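Ad delivery bench notebook, October

8:40 am

Good morning for it! The count gap on the Wunero placements has come back, and this time it came back on the bench where we can poke at it. I've been hoping for this since the last round, when it vanished the minute we plugged anything in.

Recap for whoever picks this up after me. Grolta serves the ad and logs an impression when the creative goes out. Wunero's app logs one when the ad has been on screen long enough to count as viewed. The two numbers never match exactly and we don't expect them to. What we had overnight on the test campaign was 1232 on the Grolta side and Wunero short by 291, and that is far too wide for a banner that loads in a blink and sits at the bottom of a weather page.

Same campaign as before, the Flaller one, small banner and full screen both on. Didn't touch the targeting. Didn't touch the cap either, though I was tempted.

9:25 am

First idea was slow creative. The Flaller full screen unit is heavy (someone exported it at the tablet size and it gets scaled down on every phone, must fix regardless), so I swapped in the plain grey test square and ran it again. Gap still there, same shape. Lovely, one thing crossed off before coffee.

Second idea was the clocks. The log from the Dvořáček server has its times in UTC and everything else is local, and I have been caught by that before. Lined them up by hand for a short stretch. They agree. Whoever put the offset in the header row of that export, thank you, it saved me a whole page of sums.

10:50 am

Now it gets fun. I had 2 phones going side by side, one left alone on the forecast page and one where I kept flicking out to messages and back in. The one left alone matched perfectly, every impression logged on both sides. The one I was fiddling with drifted almost straight away!

So it's about leaving the app and coming back. When you come back, the app asks Grolta for a fresh ad, Grolta sends one and logs it, and then the app decides it would like to keep showing the old one after all. The new one never gets on screen. We've counted it, Wunero hasn't, and as far as I can see Wunero is right.

I tried to find where the line is. A quick peek at messages and back does nothing. Stay away for over 14 seconds and you get the extra request every single time, on wifi and on mobile data. That's so consistent it has to be a setting somewhere, surely. I went through our side of the config twice and can't find it, so my money is on the kit bundled inside the app. The older build of the kit doesn't do it, or at least I couldn't make it happen in a good long go with the old test handset.

Things I wrote on the whiteboard, copied here before it gets wiped:
- refresh on return fires before the app checks whether an ad is already up
- banner and full screen both do it, banner far more often
- the wasted ad still uses up one of the user's daily cap
- turning off preload makes it rarer, doesn't stop it

The cap line is the one that bothers me most. If someone hops in and out of the app all morning they can hit their limit for a campaign having hardly seen it. That would explain the reach on the small campaigns looking so flat in the afternoons, which I'd put down to the weather app being a breakfast kind of app. I'd really like to redo that chart with the ghost requests taken out. I reckon it'll look quite different.

1:15 pm

Back from lunch. Wrote a little filter that drops any Grolta impression with no matching "shown" message from the app before the next request. Ran it on the overnight file and the two totals came together beautifully, just a bit of fluff left that looks like ordinary lost connections. I did a small lap of the bench.

The filter is only for looking at logs. I don't want it near billing until we've talked it through, and the proper cure is to log on render like we do for the video units. That code already exists! It just was never switched on for display. Reading through it now and it's tidier than I remembered.

One snag: rendering gets reported in a batch when the phone has poor signal, so counts will turn up late. The hourly pacing won't like that. Might need to let the pacing keep using the sent number and have only the reports use the rendered one. Ugly, though I can't think of a better split today.

2:30 pm

To do before this goes further:
- ask the Wunero side which kit build is live and which is in their beta
- repeat the return test with the full screen unit alone
- re-export the Flaller creative at phone size
- afternoon reach chart again, filtered
- note for the Grolta release page, short, plain words, no blame

Bench folder as it stands:
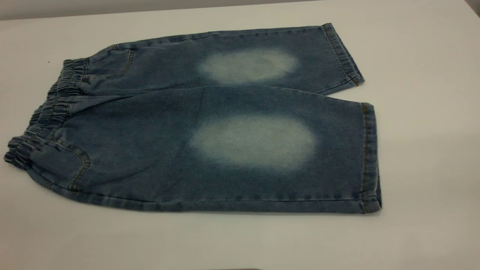
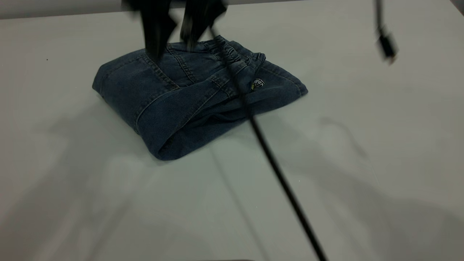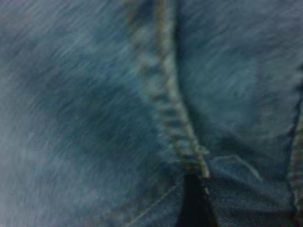
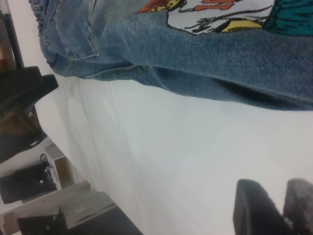

Blue denim in all four.

Pencilled in lower down, in other handwriting: great find, but have you tried it with the phone locked instead of switching apps? I had the banner refresh on unlock last month and blamed the battery saver. If it's the same timer, the cap problem is bigger than the overnight file shows, and I'd want the render logging on for display before we touch the pacing at all. Happy to run the lock test tomorrow if you leave the old handset charging.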